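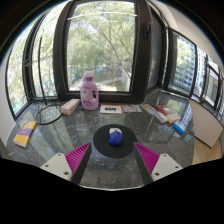
Does a pick-up tool like the Jalmont really save a housekeeping crew any work? It saves some, mostly in bending and reaching, and it hands a little of that back in training time and in new things to keep clean.

Search this site Enter keywords Go

I run the day shift for a small company called Ashby that looks after furnished apartments, the kind people rent for a month or a season while they're in town for work. We turn over 20 units in a busy week, and until last June every bit of that was done with two hands, a cart and a good deal of kneeling. Then the owners decided we should try some of the automation everybody in the trade had been talking about, and what came out of all those meetings was the Jalmont two-finger gripper, the hand-held one, along with the Utier scheduling software that tells us which apartment to go to next. I've lived with both for long enough now to have opinions, so here they are, with apologies for the length – I've never been good at short.

Let me start with the gripper, the part people ask me about. Ours has off-white mounts and magenta pads with fine ridges running across them, and it's the ridges that make the thing worth having. Before this we had tried a Jedis grabber, a perfectly decent stick with a trigger, and it was fine for a sock. Ask it to pick up something small and rounded with a glossy finish and you'd be chasing it across the counter like a pea on a plate. The Jalmont's two fingers come in toward each other from either side, and the pads hold on without a hard squeeze. I've used it on pill bottles, soap, game pieces, a computer mouse and one very nice glass egg that I had no business testing it on.

Where it does less well is anything flat. Guests leave paper everywhere, bless them, on every windowsill and counter we have. A magazine lying flat on polished granite gives the fingers nothing to get under, and a thin card is worse. I've watched one of my most patient people spend a whole minute on a takeout menu before she laughed, put the gripper down and picked it up with her fingernail. Books are all right if they're overlapping a bit, and boxes are easy. A full bottle of laundry detergent I'd still move by the handle with my own hand. It's heavy, it may be sticky, and you really don't want to drop one on somebody's floor.

Now for what it changed for the people, which I think matters more than the pads. The plan as it was first explained to us was that each pair of cleaners would become one cleaner with better tools. You can imagine how that went over in the break room. We had 15 people then and we have 15 now, and I want to give the owners credit for that, because they listened. The pairs stayed. The job inside the pair is what moved around: one person clears and sorts with the gripper, the other makes beds and does the bathroom, and after lunch they swap. The two ladies on my shift with bad backs can do a full day of clearing again, and one of them told me she'd gone home and planted tomatoes the same evening. That sold me on it more than anything in the brochure.

The Utier software has been a harder friend to make. It's good at the order of the day and it saves me an hour of phone calls each morning. It also thinks every apartment is the same apartment. It will give you the same slot for a tidy studio as for a corner unit with a curved bay full of windows, and anyone who has ever washed windows knows what I think of that! I now go in every Monday and fix the times by hand, so I suppose part of my job has become looking after the thing that looks after my schedule. The younger crew members don't mind it. Some of the older ones felt watched at first, and we turned off the minute-by-minute screen after 4 weeks of grumbling. Things have been a lot more pleasant since then – for me too.

As for cost, we paid just under $1,000 for each gripper with a spare set of pads. The pads need a wash in warm soapy water at the end of a shift, and a soft toothbrush gets the lint out of the ridges. Wear is slow. The screws on the mounts do want checking now and then, and I wish a little screwdriver came in the box.

Would I buy the Jalmont again? I would, for a crew that does a lot of clearing, provided you let the people using it decide when to set it down. I'd ask for a longer trial of the Utier, and I'd have the cleaners sit in on it from the first day.

Reviewed 4/1/19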